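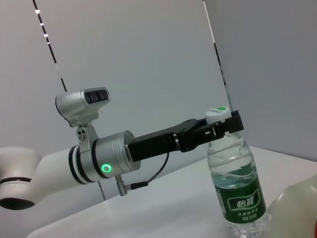 Call for participants: working group on safe gripping near people

Vunduvis is looking for 6 people to help us write a short guide of good practice for robot arms that work at a table beside a person. The guide will be used first in our own workshops and at our partner Floveck.

We want to agree on simple rules: how fast the arm may move when a hand is close, how hard it may hold an open or closed bottle, who may restart it after a stop, and what must be written in the log.

You should have worked with robot arms for at least 400 hours, or be responsible for safety in a place where they are used. A degree is not necessary. Please be ready to read drafts in English and to give your opinion also when the others do not agree.

The work takes 20 hours in total, starting in February. Meetings are online at 4 p.m. Each participant receives 2000 euros after the last draft is handed in.

Please send one page about your experience to Nazmiye Değirmenci. Questions about payment go to Melahat Bozkurt.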